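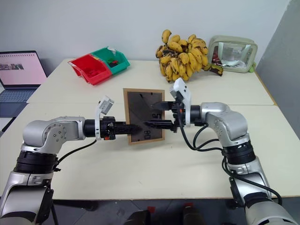 The framing side of the Brelldale hallway project has moved along nicely since our November report, and I am happy to say that most of what we promised you is either done or close to it. As you will remember, the grant from the Saarinen fund was meant to get the old town photographs out of their boxes and up where people can enjoy them. We went back and forth for a good while over what kind of frame to buy (everybody had an opinion!) and settled on a plain rectangular one with a light brown wooden border, which looks warm without stealing attention from the pictures. The dark panel inside has a glossy surface and picks up faint reflections, so we have been thinking hard about which walls get the afternoon sun and which do not.

As of 04/03/2024 we have sorted all 573 prints. Of those, 82 were chosen for hanging, and the rest have gone back into clean folders at the Grarkosside branch, where anyone can ask to look through them. Choosing was slow work, I will admit, and it ran over by 3 weeks, mostly over the mill pictures, which are all lovely and all look rather alike.

Spending is on track. The frames came from Pludport, and the price per frame held steady even though we split the order in two. We did have seven arrive with loose corners. Pludport took them back and replaced them at no charge, though the return shipping came out of our small supplies line, and you will see that in the attached sheet.

What is left is the captions, the hanging itself, and a decision on the stairwell, where the plaster is softer than we had hoped and may need different hooks. We would like to hang the long hallway first and leave the stairwell until we have had somebody look at it properly. If you would be willing to let us move a little of the printing money over to hardware, that would help a great deal, and I can send a revised budget whenever it suits you.

Thank you again for your patience and your kind notes over the winter. They were read aloud at our meeting and much appreciated.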